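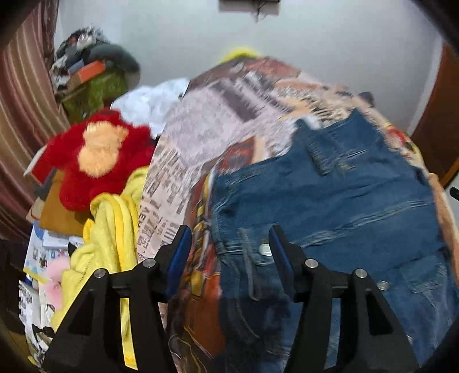 데님 정리 메모: 침대 위에서 접어 보기

검색어를 입력하세요 검색 전체 메모
9월, 오후 4시 조금 넘어서 / 글: Teltden 수선 노트 담당

작업대가 Imlow 건으로 꽉 차서(안감 뜯어 놓은 코트가 아직도 누워 있다) 청바지는 그냥 침대에서 했다. 어차피 오늘은 바늘 들 일도 없고, 펴고 보고 접고 적는 것만 하면 되니까. 침대가 푹신해서 주름이 잘 안 펴지긴 하는데 넓은 건 역시 좋다! 다리까지 쭉 펼 수 있는 게 어디야.

커버는 신문 무늬 그거다. 글자에 만화 그림까지 섞여 있어서 솔직히 옷 상태 보기에는 최악이라고 생각했는데, 데님은 의외로 잘 보였다. 파란색 덩어리가 확 떠서 외곽선은 바로 잡힌다. 대신 실밥 찾기는 포기. 검은 실밥이 떨어지면 기사 본문이랑 구분이 안 된다. 다음에 흰 실이나 검은 실 만질 때는 무지 시트를 한 장 깔 것.

노란 플리스 담요는 한쪽으로 밀어 뒀고 빨간 털 인형은 종이 상자 위에 앉혀 뒀다. 상자는 비우면 데님 보관용으로 쓸 생각인데 깊이가 맞을지 모르겠다. 인형 자리를 새로 구해 줘야 하는 게 더 문제다.

펴는 순서

처음에는 앞면부터 놓고 봤는데 뒤집어서 뒷면을 위로 두는 쪽이 편했다. 뒷주머니 둘이 나란히 보이면 좌우가 틀어졌는지 금방 알 수 있다. 주머니 아랫선을 맞추고, 그다음 가랑이 봉제선을 손바닥으로 밀고, 밑단은 맨 마지막. 밑단부터 맞추면 허리가 꼭 돌아간다. 두 번 해 봤고 두 번 다 돌아갔다.

허벅지 쪽에 물 빠진 주름 자국은 접는 선으로 쓰지 말자. 이미 바랜 자리라서 거기를 또 접으면 줄이 더 하얗게 잡힐 것 같다. 손가락 한 마디쯤 비켜서 접었더니 모양은 조금 덜 예쁜데 마음은 편하다. 벨트 고리도 접힌 안쪽에 눌리면 나중에 납작해져서 일일이 꺼내 줬다. 이게 은근히 시간을 잡아먹는다.

접는 폭

선반 폭에 맞춰 16cm로 잡았다. Šindelář 방식 표에는 더 좁게 되어 있는데, 그대로 하면 허리 쪽이 두꺼워져서 쌓았을 때 자꾸 앞으로 기운다. 단추를 안으로 넣으면 배가 볼록하고, 밖으로 빼면 위에 얹은 옷에 자국이 남고. 결국 단추는 밖으로 빼고 그 위에 얇은 천을 한 장 얹기로 했다. 천은 낡은 베갯잇 자른 거면 충분하다.

세로로 반, 밑단에서 허리 쪽으로 한 번, 다시 반. 돌돌 마는 것도 해 봤는데 나는 별로였다. 선반에서 굴러다니고 꺼낼 때마다 풀린다. 가방에 넣을 때는 마는 게 낫겠지만 지금은 선반 얘기니까 패스.

허리와 단추 확인

접기 전에 단추랑 고리, 허리단은 꼭 한 번씩 만져 볼 것. 눈으로만 보면 멀쩡한데 잡아 보면 덜렁거리는 게 있다. 특히 고무나 끈으로 조이게 된 데님은 모인 주름 사이로 손가락을 넣어 봐야 안다. 끝에 파이핑 두른 것도 마찬가지다. 파이핑은 천보다 먼저 닳는 데다 색이 연하면 때도 그쪽부터 탄다. 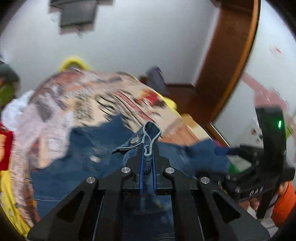 짙은 파란 데님. 둥근 은색 단추와 연한 청회색 파이핑.

파이핑 쪽은 따로 적어 둔다. 혹시 갈게 되면 지금 서랍에 있는 Flallesora 바이어스 테이프는 안 쓸 거다. 색은 예쁜데 너무 뻣뻣해서 곡선에서 운다. 작년에 조끼 진동에 한 번 달았다가 전부 뜯은 기억이 아직 생생하다. 좀 더 부드러운 걸로 찾아보고, 길이는 여유분까지 138cm면 한 벌 두르고 남는다. 연한 회색이 없으면 차라리 같은 남색으로 가는 것도 방법이고. 예산은 3000원 안쪽으로! 테이프 한 줄에 그 이상은 좀 아깝다.

세탁 얘기도 잠깐. 데님은 뒤집어서 찬물, 단추 잠그고, 다른 옷이랑 섞지 말기. 다 아는 건데 바쁠 때 꼭 내가 안 지킨다. 밝은 담요랑 같이 돌렸다가 담요가 회색이 된 적이 있어서 세탁기 위에 쪽지를 붙여 놨더니 이번에는 쪽지가 떨어졌다. 테이프를 넓은 걸로 바꿀 것.

라벨은 접은 등 쪽에 끼우는 걸로 정했다. 핀은 안 된다, 구멍 난다. 두꺼운 종이를 길게 잘라서 치수, 세탁한 달, 손볼 곳만 연필로 적고 접힌 사이에 꽂으면 끝. 볼펜으로 쓰면 여름에 번지니까 꼭 연필. 손볼 곳이 없으면 빈칸으로 두지 말고 줄을 그어 놓자. 빈칸이면 안 본 건지 괜찮은 건지 나중에 헷갈려서 또 펴 보게 된다.

남은 것

- 상자 안쪽 깊이 재기 (접은 것 2단으로 들어가는지)
- 베갯잇 잘라서 단추 덮개 만들기, 가장자리 마감은 핑킹가위로 대충
- 무지 시트 한 장 꺼내서 작업용으로 빼 두기
- Imlow 코트 안감, 작업대 비우려면 이것부터 해야 함
- 파이핑 테이프 색 비교. 형광등 말고 낮에 창가에서 볼 것

접은 폭은 다음 메모에 선반에 쌓은 결과까지 보고 다시 적겠다. 혹시 16cm가 답답해 보이면 허리단 두꺼운 것만 따로 빼서 한 칸에 모아 볼까 한다.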